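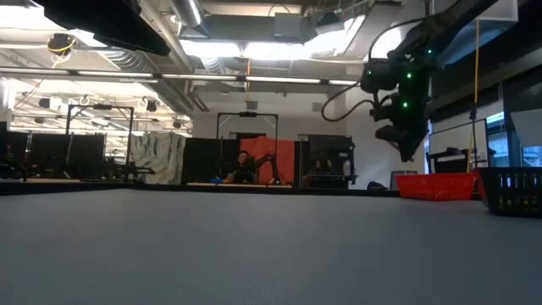

Open Day at the Davberg Automation Laboratory

The Davberg Automation Laboratory opened its doors to members, partner schools and local employers on Nov 26, 2018. The program ran from mid-morning until early evening and included guided tours, two working demonstrations and an afternoon discussion on training. Almost 1300 invitations were sent out through the member list and the regional chamber, and places on the guided tours were fully booked a week in advance.

The open day was arranged jointly by the laboratory and Jedemico, the packaging firm that has supported its work on sorting and bin handling since the spring. Visitors were received by Margareta Marinescu, director of the laboratory, who thanked the partner organizations and gave a short account of how the hall has been put to use over the past year.

In her remarks, Ms. Marinescu said that the laboratory had been asked many times when it would show its work to the public. The answer had always depended on the condition of the hall. The power supply on the north side was replaced in the summer, and the floor markings required by the insurer were completed only in November. Until then, groups larger than three could not be admitted while the arms were switched on.

The guided tours

Tours left the reception area every 25 minutes. Each group was led by a member of the technical staff and followed the marked route through the main hall, with stops at the sorting table, the bench stations and the control desk. Guests were asked to leave bags and coats at reception and to stay behind the yellow line when a station was in operation.

The sorting table drew the longest stops. The station is built around an arm that hangs over the tabletop from above, an arrangement the laboratory adopted after its first trials with an arm bolted to the table itself. Eugeniusz Urbańczyk, who is responsible for the station, explained that hanging the arm leaves the whole surface free for baskets and goods, and allows a person to work from any side when the station is being set up. The drawback is vibration. A hanging arm passes its movement into whatever holds it, and the first mounting had to be stiffened twice before the gripper could be relied on to stop where it was told.

The task shown to visitors was a simple one. Small goods were placed on the table by hand, and the arm was to pick them up one at a time and move them to the correct basket. Mr. Urbańczyk told each group that the choice of plastic baskets was deliberate. They are cheap, they are easy to replace, and they resemble what Jedemico's customers use on their packing floors. They also cause real difficulty. A light basket slides when the gripper touches its rim, and a basket with open sides can catch a finger of the gripper on the way out. Both faults occurred during the day. On one tour a basket was pushed far enough that the arm released its item onto the bare table, and the run was stopped and begun again.

Several guests asked about speed. The station is run at reduced speed whenever visitors are in the hall, and staff did not offer a comparison with manual sorting. Mr. Urbańczyk noted that the current aim is steady operation over a full shift, and that speed will be taken up again once the number of stops has come down.

The bench stations

At the bench stations, visitors were shown how an arm is taught a new movement. The operator sits beside the arm, carries out the movement several times with the object in question, and reviews the recorded attempts on the screen before they are used. Oana Bratu and Petrică Dobre, both of whom joined the technical staff this year, took turns at the bench and answered questions throughout the day.

Ms. Bratu explained that a good set of recordings includes small variations. If the object is always put down in the same place, the arm learns that place and little else. She therefore moves the object a short distance between attempts, turns it, and from time to time begins with the arm in a different position. Mr. Dobre added that tired operators tend to fall into a pattern without noticing it, and that the laboratory now limits each session to 20 minutes before a change of operator.

Visitors from the Tumutitz Vocational School were given extra time at this stop. The school's second-year students begin a unit on industrial arms in the new term, and their instructors had asked in advance whether the students might try the bench for themselves. This was possible for those who had returned the signed safety form. Students without a form were able to follow the exercise at the control desk.

The afternoon discussion

After lunch, Rutilio Villaseñor of Jedemico opened a discussion on training and employment. He described the position of a firm that has work suited to arms of this kind but few employees who have ever stood next to one. In his view, the most urgent need is for people who can set up a station in the morning, recognize when something is wrong, and put it right without calling for outside help. He said that Jedemico had at first looked for programmers, and had since found that its experienced line workers learned the setup procedure well and had a better sense of which goods would cause trouble.

Instructors from Tumutitz asked whether the firm would recognize a short certificate for this kind of work. Mr. Villaseñor replied that it would, provided that at least part of the course took place on equipment in daily use. A first outline of such a course will be prepared by the school and the laboratory over the winter. Members who would like to comment on the outline are invited to write to the office.

Questions from the floor also touched on noise, insurance and the cost of spare grippers. One member, who runs a small mail-order business, asked whether a station of this type could be rented for the busy season. Ms. Marinescu answered that the laboratory does not rent out equipment and has no plans to do so. It does accept trial goods from members, who may send a box of their own products and receive a written report on how well the arm was able to handle them. Soft bags, clear packaging and anything tied with string remain difficult – members are asked to telephone before sending items of this kind.

The Mokgethi project

The open day was also the first public mention of the Mokgethi project, under which the laboratory will study the handling of returned goods. Returns arrive in mixed condition, often in torn or reused packaging, and must be looked at individually before they can be put back on a shelf. Work begins with a survey of the goods themselves. Trials on the sorting table are to follow when the survey has been reviewed.

Ms. Bratu will coordinate the survey. She is looking for member firms willing to keep a simple log of their returns over a period of several weeks. The log asks for the type of item, the state of the packaging and the decision taken. No customer details are collected. Firms that take part will receive the results before they are published in this newsletter.

Notes for members

The laboratory intends to hold a further open day next year. Tour groups will be smaller, as a number of guests reported that they could not hear the explanations at the sorting table when a neighboring station was running. Portable headsets are being considered. The route will also be changed so that groups no longer meet at the control desk.

Visits outside of open days can be arranged for member firms and schools on written request. Requests should state the size of the group, the purpose of the visit and any goods the visitors wish to bring with them. Closed shoes are required in the hall, and long hair must be tied back at the bench stations. Photography is permitted from the marked route unless the guide indicates otherwise.

A gray scarf and a pair of reading glasses were left at reception and may be collected during office hours. Members who requested the written notes from the afternoon discussion will receive them by mail. Additional copies are available from the office at no charge.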